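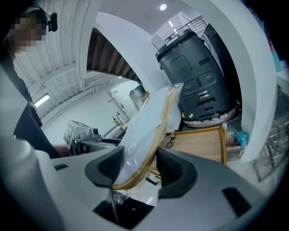
Open Source Systems in Practice
Unit 4: Packages, repositories and dependencies
Handout by Margaux Courtois, revised 2021-03-08

Read sections 1 to 3 before the lab. Section 4 we will do together on the lab machines. The exercises at the end are due before the next unit.

1. What a package is

A package is an archive file that holds a program along with information about it: its name, its version, who maintains it, and which other packages it needs. The package manager reads that information first and unpacks the files second.

Most packages also contain small scripts that run before or after installation. They run with full system rights. A package from an unknown source can therefore do anything to your machine, whatever its description says.

2. Repositories

A repository is a collection of packages plus an index. When you refresh, your machine downloads only the index. Our lab machines use two:

Kollstead – the base system. Frozen at release, then security fixes only.
Uleck – newer desktop software, rebuilt often.

If the same package is in both, the one with the better priority wins. On the lab machines a lower number means a better priority. Kollstead is set to 50 and Uleck to 200, so a package in both comes from Kollstead even when Uleck has a newer version. People forget this and then report that updates are broken.

Each index is signed. If the signature check fails, stop and ask. Do not turn the check off to get past the message.

3. Dependencies

Say you install Bouvier, the text editor we use in Unit 5. It needs a spelling library, which needs a dictionary package, and so on. The package manager works out the whole set before it changes anything, then shows you a list. Read the list, especially the part headed "to be removed."

There are three kinds of relation to know for the test:

Requires – the package will not install without it.
Recommends – installed by default, can be left out.
Conflicts – the two cannot be on the system together.

A full desktop install on the lab machines pulls in 300 packages. With recommends switched off, 66 of them drop out. Printing is among the things you lose.

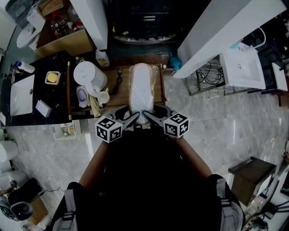
Clear plastic film around a white item, with the gripper's gray fingers closing in on it.

4. Lab: holding a version back

In December an update to Skillarham, the backup tool, changed its settings file and the old one stopped loading. The fix was to go back one version and lock it. We will repeat those steps:

Refresh the index.
List the versions on offer.
Install the older version by giving its full version number.
Add a lock.
Run a normal update and check that the package stays put.

Remove the lock before you log out. A locked package gets no security fixes either – the lock makes no exceptions.

5. Exercises

a. Pick any installed package and list what it requires. Follow one branch down until you reach a package with no further requirements.
b. Swap the two repository priorities on paper. Which repository would Bouvier come from if both carry it?
c. Explain in your own words why the index is signed as well as the packages.

Hand in one page, typed. Include the commands you used and their output for exercise a.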